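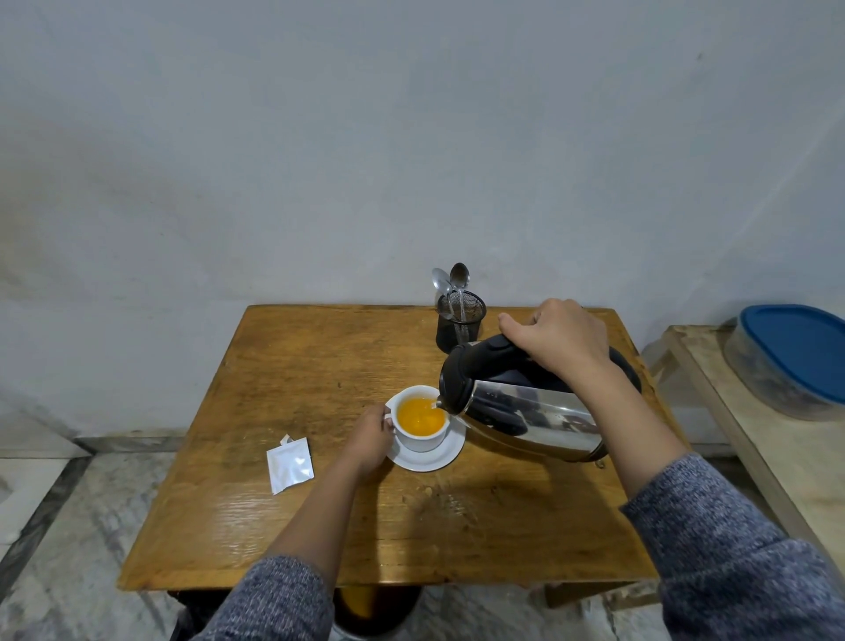 Sixty pours was plenty, Elżbieta thought, and she told Halina so for the second time that morning. The arm could learn tea from sixty. Why make it 600?

"Because it learned the wrong thing from sixty," Halina said, and she couldn't keep the grin off her face. She had been up most of the night with the results and she loved them, even the bad ones. Especially the bad ones! "Look at what Wróbel does when the cup is small. It keeps pouring for as long as I poured. It's copying my clock."

Wróbel was the arm. It lived at the far end of the lab in Stalldale, and it had flooded 12 saucers since October.

"So give it a timer."

"No, listen — this is the good part." Halina pulled her chair over. "Last night I trained it again on the same sixty, only I hid the time from it. All it got was the view from above the hands and the angle of the kettle. And it started watching the tea. It slowed down when the level got near the rim. I never told it what a rim was."

Elżbieta read down the column of numbers, then went back up and read it again. Spills in the small cup had dropped by half. In the wide cup, the one they had borrowed from the Girnby people, there were only 2.

"That's one night," she said.

"One night, yes, I know, and one kettle, and my hands every time. That's why I want 600. Your hands too. You pour like you're late for a bus, it would be wonderful to have that in there."

"I do not."

"You do, and you tip the kettle back before you've finished, and Wróbel has never once seen anybody do that."

Elżbieta took off her coat. She asked which cup came first, and whether she was supposed to hold it by the handle, and whether anyone was going to drink all this. Halina was already writing her name at the top of a clean page.

We use cookies to remember your reading settings. Accept | Manage

© Ellska Stories | Contact | Back to top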